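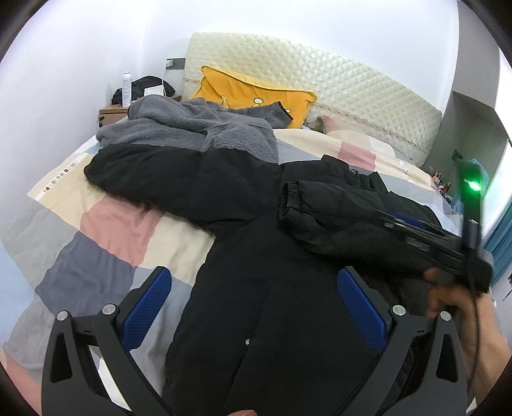
Doblar la chaqueta, la asignatura pendiente

Gadusside, 11 de junio. Hay tareas domésticas que la robótica daba por resueltas hasta que alguien puso encima de una cama una prenda con relleno. El grupo de manipulación de Fenthorpe ha presentado esta semana los resultados de Vaughan, un método para enseñar a un brazo robótico a manejar ropa a partir de demostraciones hechas por personas con pinzas de mano, en dormitorios corrientes y sin robot alguno presente.

La idea consiste en dejar de grabar solo los aciertos. Los participantes doblan la prenda y, cuando una manga se les escapa, siguen grabando mientras la recuperan. Esos tropiezos, que antes acababan en la papelera, se etiquetan y se usan en el entrenamiento. El conjunto reúne 2083 demostraciones tomadas en 30 viviendas, y el equipo asegura que con él los fallos al doblar chaquetas acolchadas bajan más de un 20 por ciento frente al mismo sistema entrenado solo con ejemplos limpios.

«Llevábamos meses tirando lo mejor que teníamos», admite Lowri Parri, responsable del estudio. Según Parri, el forro polar se deja querer y la camiseta es casi un trámite; el plumífero, en cambio, recupera su forma en cuanto se suelta y obliga a empezar de nuevo.

El brazo tarda todavía seis minutos en doblar una chaqueta, plazo en el que cualquier adolescente habría tenido tiempo de negarse varias veces. Tampoco sabe qué hacer con las cremalleras a medio cerrar, que el artículo despacha en una nota al pie.

Arwel Pritchard, de la firma Brarnska, que ha probado el método en su propio laboratorio, lo considera útil aunque pide ver resultados con sábanas bajeras. El grupo prevé publicar los datos en julio. Las sábanas bajeras, de momento, no tienen fecha.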